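2022年7月27日

チェプコエチ・ムシさんと話すときは、まず飲み物を確保しておいたほうがいいです。長いので!今回も通話をつないだとたん、あいさつもそこそこに「爪がね、やっと反らなくなったの」と始まりました。こちらはまだメモ帳も開いていません。

爪というのは、ムシさんが自宅と共同工房「アラライン」を行き来しながら作っている、手持ち式グリッパーの先っぽのことです。引き金を握ると黄色い二本の指が閉じて、物をつまむ。アームにはつながっていなくて、人が手に持って使います。その動きをためておいて、あとでロボットアームに覚えさせようという計画です。題材は、洗濯物をたたむこと。

「最初は積み木をつかませてたんだけど、三日で飽きちゃって。だって積み木、家にないんだもの。人の家に山ほどあるものって何だろうと思ったら、服でしょう」

とはいえ、服は難物です。硬いものなら多少ずれても引っかかってくれるのに、布は逃げる。丸首のTシャツはまだ素直なほうで、襟の立った長袖になると、袖を内側に入れた瞬間に襟のほうがくしゃっと寄ってくるのだとか。

「だから平らな板を一枚下に敷くの。ベッドってふかふかで、つまもうとすると爪ごと沈むのよ。板があると、先が布の下にすっと入る。これだけのことに気づくまで、ずいぶんかかった」

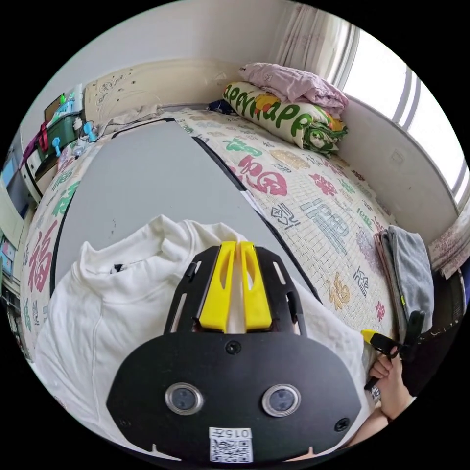

つまむ量の話になると、急に声が小さくなります(本人いわく、企業秘密らしいです)。少なすぎると持ち上げた途端に滑るし、欲張ると下の布まで連れてきてしまう。ちょうどいいところを指先の感覚で探したいのに、道具ごしだから感覚なんてほとんどない。頼りは、引き金がふっと重くなるあの感じだけだそうです。

「人間の手ってずるいなあって毎回思う。見なくてもわかるでしょ、一枚か二枚か」

私も工房で一度だけ持たせてもらったことがあるのですが、タオルの端をつまむのに情けないほど苦労しました。隣で見ていたオクタビオ・パチェコさんは、笑いをこらえて咳をするふりまでしていました。忘れていませんからね。

## 爪は穴あきに落ち着いた

指の部分は、黄色い樹脂に細長い穴をあけた形です。試作では穴なしの板状で、それだと力をかけても先端がまったくしならず、薄い布をつかみそこねていたそう。

「穴をあけようって言ったのはオルテンシア(・マンシージャさん)。私は反対したの、折れるからって。で、折れたの、最初のは。ほら見なさいって言ったら、次の週に厚みを変えたのを黙って置いていって、それが今のとほとんど同じ形。悔しいけど、あれはいいわ」

色については、黒い本体に黒い爪だと映像の中で先端が埋もれてしまうから、という理由がいちおうあるそうです。でも黄色を選んだのは「残ってたフィラメントがそれだった」から。私はこういう話が大好きです。

ネジは何度も締め直しています。布を引っぱる作業は、思ったより横向きの力がかかるのだそうで、しばらく使うと指の付け根にわずかながたつきが出てくる。いまは30分使ったら手を止めて、工具で一周確認するのが決まりになりました。

「休憩も兼ねてるのよ。手首がね、来るの。けっこう来る」

## 両手になってから

片手用のつもりで始めた工作でしたが、シーツやバスタオルに挑戦した時点で、あっさり方針が変わりました。片側をつまんで引くと、布全体がずるずるついてきてしまうんですね。もう一台を作って、左右の手に一台ずつ。

「二台目は早かった。一台目の失敗が全部メモしてあったから。でも使うほうは大変よ。左手の引き金がとにかく下手で、右を閉じると左もつられて閉じるの。ピアノの練習みたいだった」

コツを聞いたら、左右を同時に動かそうとしないこと、だそうです。片方で角を押さえて、落ち着いてから、もう片方を入れる。急ぐと布が斜めになって、結局やり直し。

記録は、名前のついたフォルダに一回分ずつ入れていきます。通し番号はもう1000以上になったそうで、そのうち胸を張って「きれいにたためた」と言えるのが284。

「少ないと思った?私は多いと思ってる。失敗したのも消さないで取ってあるの。途中で襟が裏返って、それを直したのなんか、むしろ宝物」 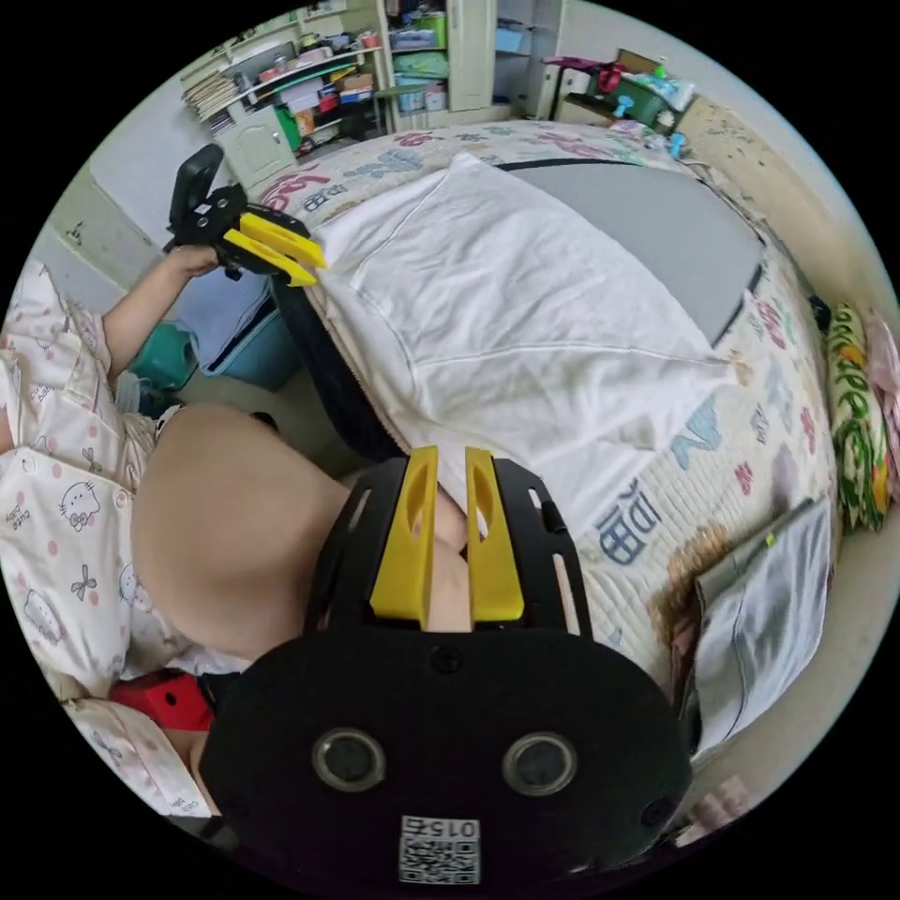 ## 次は靴下、かもしれない

ムシさんに今後のことを聞くと、まず出てきたのは電線の話でした。ケーブルの取り回しがまだ気に入らないらしく、腕を返すたびに引っかかるのをなんとかしたい。それから握りの太さ。手の小さいエヴァンシア・パパスさんに試してもらったところ、引き金に指が届きにくいと言われて、細いほうの型を描き直している最中だそうです。

肝心のアームのほうは、アララインの奥の作業台で組み立て中。こちらはパチェコさんの担当で、「土台がまだ揺れる」とのこと。揺れる土台で服をたたませたらどうなるのか、個人的にはちょっと見てみたいのですが、怒られそうなので黙っておきました。

「焦ってないの。記録のほうは家でひとりでもできるし、洗濯物は毎日出るし」

題材としては靴下が候補に挙がっています。丸めるのか、重ねるのか、そこでもう意見が割れているそうで、ムシさんは断然重ねる派。マンシージャさんは丸める派。私も意見を求められたので、うちでは片方ずつ引き出しに放り込んでいますと正直に答えたら、しばらく返事がありませんでした。

通話を切る間際に「あ、細い握りの型ができたら送るから、また持ってみてよ」と言われました。タオルの練習、しておきます。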